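Qui sommes-nous

Clundum est une équipe de recherche sur la manipulation robotique, installée dans les ateliers Herivard. Nous sommes quatre : deux roboticiens, une spécialiste de la vision et une technicienne de mesure. Zoriana Chornovol dirige la partie apprentissage, Mirjam Postma s'occupe des essais.

Notre sujet est étroit : saisir de petites pièces au fond d'un contenant profond, là où la lumière arrive mal et où la paroi gêne les doigts de la pince.
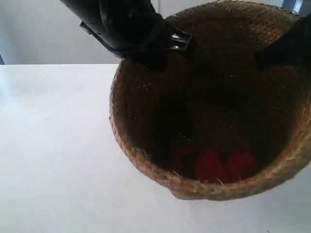
Approche au-dessus du panier tressé, pièces rouges au fond.

La méthode s'appelle Savchuk. Elle apprend à partir de démonstrations téléopérées et sépare deux décisions que l'on traite souvent ensemble : par où entrer dans le contenant, puis quelle pièce viser. Le modèle d'entrée ne regarde que le bord. Le second prend le relais une fois la pince engagée - il travaille sur une image plus sombre et plus resserrée.

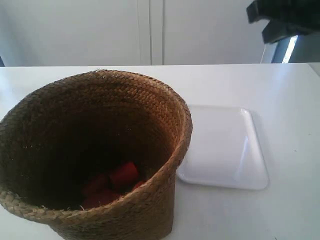 Le poste d'essai : panier, plateau blanc vide, pince en retrait.

Le jeu de démonstrations compte 3 106 saisies, dont 674 réservées à l'évaluation. Les fibres qui dépassent du tressage nous ont donné du travail : le modèle d'entrée les prenait pour le bord et s'arrêtait trop haut. Nous avons repris l'annotation à la main.
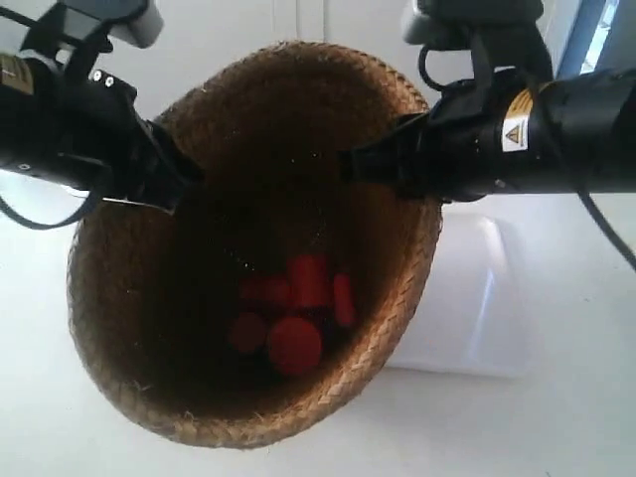

Cahiers Clundum, no 4

Nos résultats paraissent dans ces cahiers, y compris ceux qui ne vont pas dans notre sens. Le numéro de mai compare l'entrée à un bras et l'entrée à deux bras sur 1 089 essais. À deux bras, le choix de la pièce s'améliore peu, mais les contacts avec la paroi diminuent nettement.
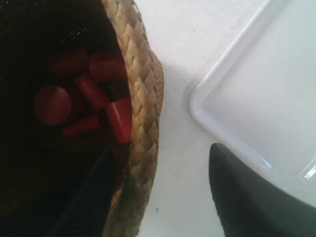

Le second modèle reçoit les images de la caméra de poignet, sans reconstruction 3D. Il classe les pièces selon l'accès qu'elles laissent aux doigts. Une pièce serrée contre la paroi intérieure, comme le cylindre court et épais en bas à droite du tas, obtient une note basse et passe après ses voisines. La suite du travail, sous le nom de Clalance, porte sur ces cas.

L'atelier reçoit les étudiants et les partenaires le jeudi après-midi, sur rendez-vous pris auprès de Mirjam Postma.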